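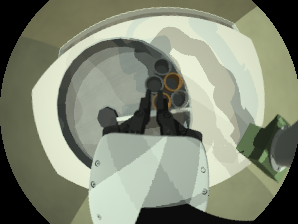
Simulated sorting cell at Arkberg, looking down past the gripper fingers. Orange-rimmed and gray-rimmed cups on the plate.

WORK AND MACHINES
Handout 5: The sorting table
Instructor: Maksym Sirko
Revised 09/03/2022

Read this before class. Last term I handed it out at the end of class, and the discussion went about as well as you would expect when one person in the room has read the material and that person is me.

1. The job before

Arkberg makes small metal parts for people who make larger metal parts. One line produces cups in two finishes, and the two finishes come off the line mixed. Everyone agrees this is silly. Separating them upstream was priced in the year the line was installed and has been "under review" ever since.

So there was a sorting table. A feeder dropped cups onto a turntable, a fixed bar nudged them toward the rim, and a person sat beside it and took out the orange ones. The target was 1,000 cups a shift. The job title was Finishing Associate, although the finishing happened elsewhere.

Waldemar Kubiak did this job for long enough to have opinions about chairs. When I interviewed him in March he described the work in one sentence: "You look, you pick, you look." He then talked for the better part of an hour about everything that sentence leaves out. Cups that nest. Cups that roll under the bar and wedge. A gray cup with a smear of something on it that looks orange under the old lights. The sound the turntable makes before it sticks. How to tell from the first handful that the line upstream is going to have a bad afternoon.

None of this is in the job description, which you have as Reading A. It is four lines long and one of them is about footwear.

2. The job as bought

Arkberg hired an integrator, Sfeir, to put an arm at the table. Sfeir built the cell in simulation first and tuned it there before anything was bolted down. The pictures in this handout come from the simulation. Students sometimes complain that they would rather see the real factory. So would the people in the real factory, who got their first look at their new coworker on a meeting room screen. 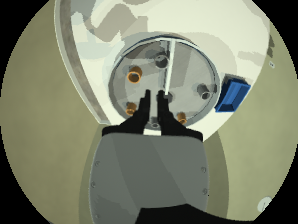

The sales proposal (Reading B) describes the task as "pick and place of color-differentiated components." Put it next to Waldemar's account and mark what is missing. You will find that the proposal covers the picking very well. The looking has been turned into a camera and a threshold. The listening is gone. So is the part where somebody walks upstream and has a word.

This is a common pattern and you should learn to spot it. The automated task is usually the task as written down. Somebody wrote it down years ago, in a hurry, to fill a box on a form.

Terms for this section:

Task: a piece of work that can be described well enough to hand over.
Job: the bundle of tasks a person is paid for, plus whatever else needs doing while they happen to be standing there.
Residual work: what is left in the bundle after a task is taken out. It tends to be odd-shaped and it rarely gets a title.

3. The job after
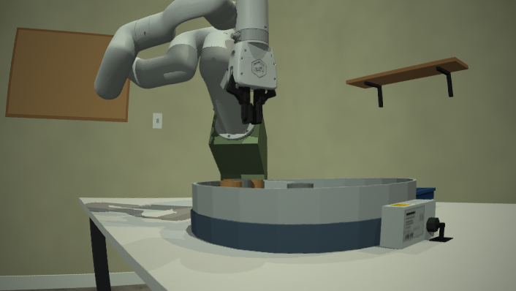 The simulated cell from the side, arm over the round container, control box at the front.

The arm was put in and the headcount at the table went from 2 per shift to one. The remaining person is called a Cell Attendant. Management expected attending to be light duty, and for the first weeks they gave the attendant a second station to mind as well. They gave it back after the log in Reading C, which records 249 stops in a month. Most were cleared in under a minute. A minute is nothing, unless you are at the other station.

Consider what the attendant does. They clear jams. They take out the cup the gripper has declined three times in a row. They reset the control box, then write down that they reset it, using software called Suvitz, which asks for a cause code. There are plenty of codes for what the machine did and one code, "Operator," for everything else. You may guess which one got used for a wedged cup on a busy night.

Waldemar took the attendant post. His hands hurt less, and he says so without being asked. He is also bored in a way he was not before, and he says that too. I would ask you to resist adding these up into a verdict. The two facts sit side by side, and for him they have the same start date.

Pay is a separate matter. The attendant grade is higher than the old one. The shift bonus was tied to cups sorted, and the cups are now sorted by something that does not collect a bonus. Whether people came out ahead depends on the month. Work through the table in Reading D and see.

4. Where the skill went
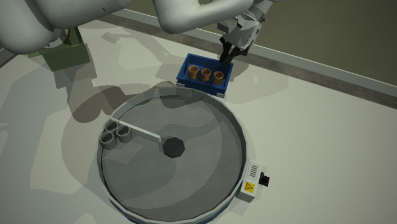 Skill at a table like this one is mostly knowledge of exceptions, and exceptions are hard to see when things are going well. Ask a visitor what is left to do and they will say the machine does it. Ask an attendant and they will start pointing at corners. Take the view from above the turntable: three orange-brown cups stand in a row in the blue bin, which is the part a visitor notices. Waldemar looked at the same view and went straight to the three gray cups bunched against the inside wall under the end of the white bar. "There," he said. That was where his wedges used to start, and he wanted to know whether Sfeir had asked anyone about the bar. Sfeir had asked the plant's engineering office, which had sent the original drawing.

The knowledge did not vanish when the arm came in. It moved to the person doing the resets, where it is used a few times an hour and recorded as "Operator." What happens when that person retires is a fair exam topic, and you may take the hint.

5. For discussion

Bring notes on any two.

Rewrite the four-line job description for the old table using only what Waldemar says in the interview. How long does it get?

Zerkari, a competitor across the river, kept its sorters and fixed the line upstream so that the finishes never mix. Who won at Zerkari, and who would have had to approve it at Arkberg?

Design a better list of cause codes for Suvitz. Keep it short enough that a tired person will use it.

Who should be in the room when a simulation is shown for the first time? Say what each of them would be able to change at that point. "Raise awareness" is not a change.

Readings A through D are in the course folder. Reading C is a scan of a printout of a screen, so allow extra time.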